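Let the laundry be messy

I have folded more T-shirts since April than in the rest of my life put together, and I've come out of it with a few opinions (my sister says I had those going in). The folding is for Kultumus, which is building a learning system for household jobs, and my part is to do the chore with a pair of hand-held grippers while every move gets recorded. Each go at a garment is an episode. The good episodes end up in training, and the argument I keep having with people is over what "good" means.

Madalena Henriques, who wrote our first set of instructions, wanted everything tidy. Plain table, plain cloth, one shirt, flattened before you start. I understand the appeal! The episodes look lovely side by side, and you can spot a bad one in seconds. But I've never in my life folded washing on a plain table. I do it on the bed, on top of whatever blanket is there, with the rest of the pile waiting its turn, and I'd bet my favourite mug that most of you do too.

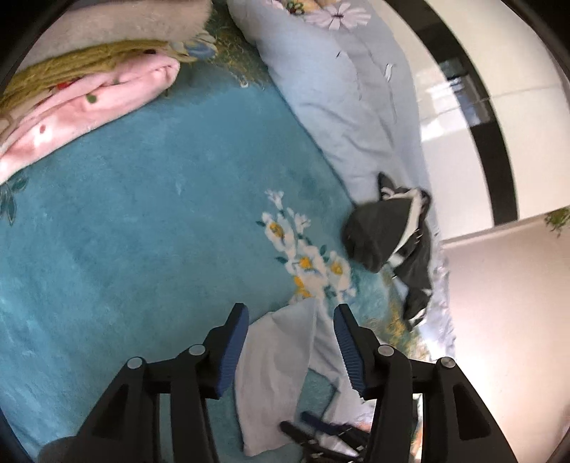 Pale fabric on a teal flowered blanket, with the rest of the bedding left where it was.

We tried it both ways at Potside, which is what we call the flat we work out of. I did 30 shirts the tidy way one Thursday and then 30 my way, and my way was slower and a fair bit uglier. Fluffy pile grabs at cotton. You pinch for the hem and come up with a bit of blanket as well, so you let go and try again, and all that fumbling goes into the recording. Madalena would have thrown those episodes out. I say they're the best ones we've got, because letting go and having another try is half of folding, and where else is a machine going to pick it up?

Now, I don't want to oversell mess for its own sake. Davoud Hassanpour, who labels what I send in, has to work out where one step stops and the next begins, and he's told me (quite politely, considering) that some of my wanderings are no use to anyone. Fair enough. If I've changed my mind 3 times about which sleeve to start with, that's me being tired, and it teaches tiredness. So we've settled on a rule I can live with: the surroundings can be as untidy as they please, but the person holding the grippers should know what they're trying to do.

Sleeves are where I really dig in my heels, by the way. There are people who fold the sleeve straight across and people who lay it down on a slant, and the instructions used to allow only the first. Why? A shirt folded on the slant still goes in the drawer. If all 375 episodes in a batch have the sleeve at the same angle, I worry the system will think the angle is the point.
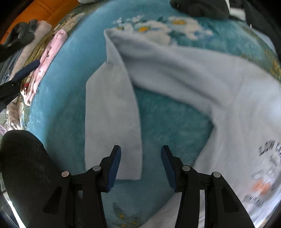 How many different people should do the folding?
More than one, and more than you think you can afford; I'd take five people doing a modest number each over one expert doing the lot.

That last bit is the part that costs money, and I know it. Training a new person takes a morning, and their first 19 or so tries are usually hard to watch. Vitória Prata squeezed so hard in her first week that she had sore thumbs by lunch, and she folds beautifully now, in a style that looks nothing like mine. She starts from the collar, the weirdo. I want her collar starts in there next to my hem starts, and I want somebody's dad who rolls everything into a sausage as well.

So if you're planning to gather this sort of thing yourself, please leave the good tablecloth in the cupboard. Use the bed you've got and the shirts you wear, faded prints and all. And get a cushion for your knees if you're working low down, I only bought mine last month and I'm still cross about it.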